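How I Keep a Cactus Happy (and Tidy) on a Shared Table

I've had a tall column cactus sitting on a big wooden table for a while now, and people keep asking me how to do it without getting soil in everything or spines in their sleeves. It's pretty easy! But I did make a mess of it the first time, so let me save you the sweeping.

What you need

One columnar cactus. A pot with a drainage hole and a saucer that fits it. Cactus mix, a bit of extra grit, a chopstick, an old newspaper, and two small plastic trays or bins. That last part sounds odd, but the trays are my favorite bit and I'll get to them.

Step 1: Pick a pot that won't tip

A column cactus is all height, so the pot has to do the balancing. I like a heavy one with flat sides, because a smooth round pot gets away from me when I'm wearing thick gloves (ask me about the Monday I dropped one on my foot). Mine is white and faceted and it narrows toward the bottom, so I put a few stones in before the mix went in. You want the pot only a little wider than the plant. If there's a huge ring of soil all the way around, it stays wet too long and the roots sulk.

Step 2: Wrap it, lift it, settle it

Fold the newspaper into a long strip, pass it around the middle of the cactus like a belt, and hold both ends together in one hand. Tip the old pot with the other hand and slide the plant out. Shake off the loose soil, set the roots in the new pot, and pour mix in around them, poking it down with the chopstick as you go. Leave a finger's width at the top so water doesn't run over the rim. Then don't water for a week – I mean it, go do something else.

Step 3: Set up the table

Okay, trays! I keep one on either side of the plant, in two different colors so I never have to think about which is which. Pink is for plant things, green is for everything else that lands on a shared table in a day. See-through plastic is great for this since you can spot what you're after without digging. The saucer stays in the middle, and it's shallow, so I go easy with the watering can. 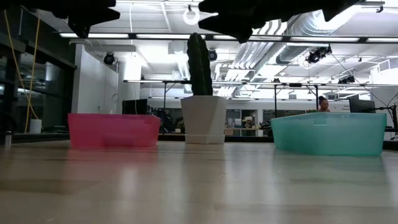

Wolfram Sauerland wrote in to say that he'd skip the saucer altogether: water the pot in the sink, let it drain for an hour, and bring it back dry, which has saved his tabletop from a ring more than once. I've tried it his way since and I like it, though hauling a tall cactus to the sink is a bit of a workout. If yours is light enough, go for it.

Step 4: Water like you forgot

In July I water mine every couple of weeks, and in winter hardly at all. Push the chopstick all the way down and pull it back out. If there's any soil clinging to it, wait. When you do water, pour slowly around the edge and not over the ribs, then come back later and empty whatever has collected in the saucer. Wood hates a puddle. I lift the whole thing now and then and run a dry cloth underneath.

Step 5: Reset the trays

Once a week I go through both trays. Small stuff drifts – a pill bottle ends up with the plant things, a clip goes who knows where – and it takes two minutes to put it all back. Pick up anything with a lid first and check that it's shut tight. Then wipe the tray, wipe the table, and give the pot a quarter turn so the cactus doesn't start leaning toward the light. 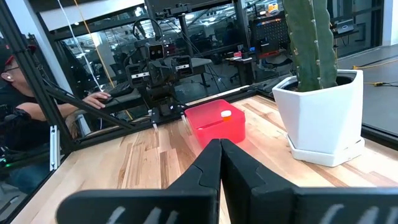 Step 6: Dust the ribs

Yes, a cactus gets dusty! A soft, dry paintbrush works best. Start at the top and brush down along each groove, going with the spines and never against them. I put the newspaper down first and do it slowly, usually with the radio on. If you find white fluff tucked in between the spines that doesn't brush away, dab it with rubbing alcohol on a cotton swab and check again in a few days. Could be mealybugs, and you want to catch those early.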